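三月，下午。洗衣间整理记录。

上午把Didholm那台烘干机的滤网拆下来清了一遍，绒毛积得比上个月厚，排风口也堵了一半。清完之后空转5分钟，噪声恢复正常。机器侧面的螺丝松了一颗，拧紧，没有换。

今天主要处理的是米白色那块大布。去年秋天从Stestik买的，本色，未漂白，标签上写着可水洗、中温熨烫。一直按原来的折痕压在柜底，只拿出来用过一次。洗涤程序设在低速脱水，洗涤剂用Kiss的中性款，用量减半。上次按满量加，漂洗之后手感发涩，估计是残留。

布取出来先摊在白色台面上，没有马上抻平。
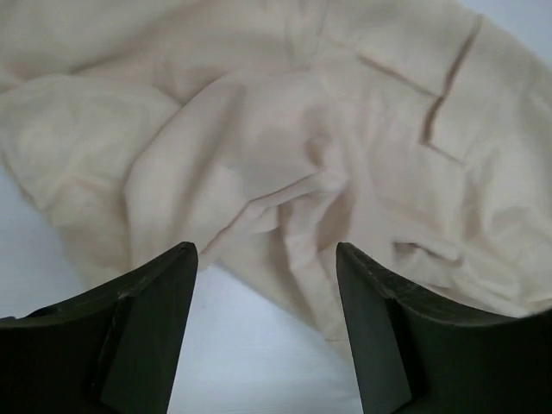
旧折痕比普通皱褶难处理。普通皱褶是软的，喷一点水，用手掌从中间往两边推，大部分能散开。压过的折痕是一条硬线，纤维已经定形，只靠抻没有用，要加蒸汽。熨斗调到中档，隔一层薄棉布，沿折痕方向走，不横着压。每段停4秒，抬起，再走下一段。来回拖容易把布拖斜，上次那条桌布就是这样变成平行四边形的。

熨到一半水箱见底，加水后重新预热，耽误了一会儿。加的是过滤水，自来水在这边水垢太重，喷孔已经通过两回。

叠法改了。原先对折再对折，折痕永远落在同一位置。这次改成卷，芯子用装Dreraline窗帘时剩下的硬纸筒，长90厘米，布先对折一次，宽度刚好够，两头各留一点余量。卷的时候手上力度要匀，松了里面照样起皱。外面包一层旧床单，不用塑料袋，柜子底层返潮。

柜子第二层顺便重排，毛巾移到左边，枕套移到右边，床单按尺寸分。有两条枕套边缘脱线，放进待缝的篮子，这周不一定缝得完。

未完成：排风管接头的密封条还没换，型号要再量一次。熨衣板的布套也该洗了，焦痕那一块估计洗不掉。

晚饭前收工。

打印本页 | 用电子邮件发送
分享 4 | 浏览 818
联系我们 | 版权所有，保留一切权利 | 返回顶部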